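Visit to the Stever Workshop Open Day

21/01/2023

Stever builds fishing reels and landing nets in a former dairy outside Eravholm, and opens the doors to anglers twice a year. I went to the winter one. Entry was free, but you had to book a slot, and the morning slots went first.

The tour

Our group started at the lathes, where reel spools are cut from bar stock. Each spool gets weighed and then spun on a balance stand. The ones that wobble go back for another pass — the man on the stand said he would rather lose an hour than see one returned. The shop turns out 300 reels a year, nearly all of them for fly fishing.

Net hoops are made upstairs. Ash strips are steamed, bent over a form and left in clamps for 10 days before the handle goes on. It was warm up there and most of us stayed longer than we were meant to.

The casting pond

Visitors could try two rods on the pond behind the building, a Wever 5-weight and a heavier Kwak. The Wever suited me better in the wind. I had the Kwak for only a few casts and would want another go before saying much about it.

The shop

Seconds were on a table by the door, reels with small finish marks mostly. I bought a net and a spare spool. Repairs could be handed in at the counter, with a wait of 2 weeks for a simple drag job.

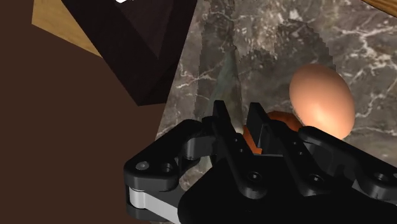
Getting there

Parking is in the field across the road, 500 yards from the gate, and it was muddy. Bring boots. The next open day is in September, and booking is through the shop.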